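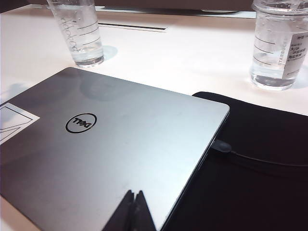

Unidad 3. Líquidos y equipos en el puesto de trabajo

Apuntes para el módulo de Organización del Espacio de Oficina
Docente responsable: Siham Kettani

1. Objeto de la unidad

La presente unidad trata de la convivencia de bebidas y equipos informáticos sobre una misma mesa. Se entiende por puesto compartido aquel que utilizan dos o más personas a lo largo de la jornada, y por zona seca la parte del tablero reservada al ordenador, a sus cables y a la documentación en papel.

2. Principios generales

La zona seca se delimita antes de ocupar la mesa. Un vade o tapete de escritorio resulta útil para este fin, siempre que el ordenador quede bien asentado. El equipo que no se esté utilizando permanecerá cerrado, y su cable saldrá hacia el lado contrario al de las bebidas.

Los recipientes se clasifican, a efectos de esta unidad, en dos grupos: con cierre y sin cierre. Las botellas de plástico con tapón de rosca pertenecen al primero mientras se mantengan cerradas; una vez abiertas, reciben el mismo trato que un vaso.
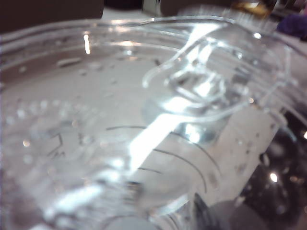

El agua derramada exige la misma actuación que cualquier otra bebida: desconectar la alimentación, retirar el equipo y secar la superficie, en ese orden. Conviene recordar que una tapa de vaso desechable reduce las salpicaduras - pero no impide el vertido si el vaso vuelca.

3. Vasos, envases y cubiertos

Los vasos altos son menos estables que los bajos del mismo diámetro, en particular cuando están llenos. Se colocarán detrás o a un lado del equipo, fuera del recorrido habitual del brazo. Los envases transparentes y los cubiertos de plástico se retirarán al terminar el descanso.
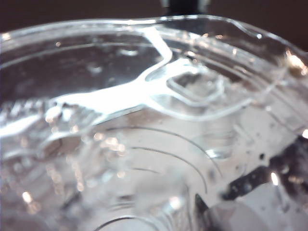
Gumaro Ponce objeta que, en mesas pequeñas, apartar los vasos hacia el fondo obliga a pasar la mano por encima del ordenador cada vez que se bebe, y propone una bandeja lateral. La observación es pertinente y se debatirá en la sesión práctica.

4. Identificación del equipo

Todo ordenador llevará un distintivo que permita reconocerlo cuando esté cerrado. Se admiten las pegatinas personales.

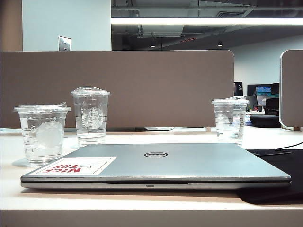 El distintivo no debe cubrir rejillas, indicadores ni puertos. En la hoja de inventario se anotarán la marca y el puesto asignado.

5. Trabajo para la próxima sesión

Cada estudiante entregará un croquis de su propia mesa, con la zona seca señalada y la posición habitual de las bebidas. Lectura obligatoria: Mendoza, capítulo 18, hasta la página 136.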